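Observatory notebook, Badolville station
Thursday, entry opened 19:40

Purpose of session: to complete the flat-field and dark calibration for the Gorneletti refractor following the change of filter wheel, and to determine whether the gradient reported on last month's nebula frames originates in the optics or in the sky.

Conditions at opening were fair. Thin cloud to the west, clearing by 20:15. Wind light. The dome was opened early so that the tube could settle, and the dew heater was set to its lowest position. The mount was started from the park position and aligned on two stars without difficulty. The polar alignment had not shifted noticeably from the figure recorded in January and was left alone.

Flats were taken first, against the panel, before full darkness. The panel was set to half brightness and exposure times were adjusted for each filter so that the histogram peak fell near the middle of the range. The red and green filters behaved as expected. The blue filter required a longer exposure than the table in the front of this book suggests, and the table has been amended in pencil. The H-alpha filter remains slow against this panel. Colleagues should allow for it when planning an evening, as the set cannot be hurried without brightening the panel, and at full brightness the panel shows a faint unevenness along one side.

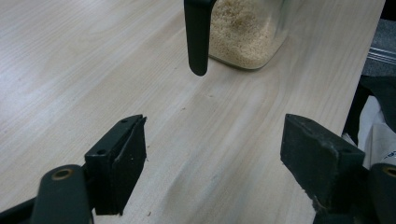

A dust ring was visible in all of the flats at the same place, lower left, and did not move when the wheel was turned. It is therefore not on a filter. The sensor window was cleaned with the hand blower only. A second set was taken and the ring had gone. The first set has been kept in the folder marked "superseded" and should not be used for anything taken from tonight onwards. Frames taken before tonight still need the old flats, ring included.

Darks: taken with the cap on and the dome lights off, sensor held at its usual temperature. The earlier library was taken with the cap loosely fitted and shows a slight glow in one corner. It is now withdrawn. Please check that the cap is seated before starting a run. It clicks.

21:50. Sky test. The telescope was pointed at a plain field close to the zenith and a short run taken through the luminance filter, then repeated with the camera turned by a quarter turn. If the gradient belonged to the camera it would have stayed fixed against the sensor. It did not. It turned in the frame by the same quarter, keeping its direction with respect to the dome slit, and the bright side was the side facing the Flotwood road. The gradient is accordingly put down to sky brightness from that direction. The possibility of stray light entering the tube past the dew shield has not been ruled out, and a longer shield in black card should be tried before the matter is closed.

22:30. A short run on the target field to test the new calibration. Guiding was steady apart from one excursion when the dome was moved, and the affected frame was rejected. With the new flats and darks applied, the corners are even and the faint outer part of the nebula can be followed further than before. Stars at the extreme right are still slightly drawn out. The spacing between flattener and sensor was altered when the wheel was changed, and the new wheel is thinner than the old one. A spacer ring of 2 mm is on order from Moodley. Until it has been fitted, images intended for the annual album should be cropped on the right.

Colour balance: the stacked image is a little blue. The balance was set by eye on the dome monitor, which is itself cold in tone, and the judgement should be made again on the office screen before any correction is written into the processing notes. The stretch was kept gentle – the previous version was pushed too hard and the background had become blotchy.

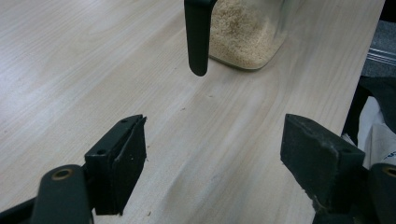 Tabletop with clear container and black handle.

Storage: the session produced 97 frames in all, including the rejected one and the superseded flats. These have been copied to both drives. The older of the two drives now holds more than 1,000 frames from this camera alone and ought to be sorted before the winter season. Folder names should follow the pattern of target, filter and exposure, in that order.

Outstanding:
Fit spacer and repeat the star test in all four corners.
Make and try the longer dew shield.
Check colour balance on the office screen.
Copy the amended blue exposure into the printed table.
Replace the battery in the red torch by the dome door.

Mount parked and dome closed 23:55. Heater off. Cap on.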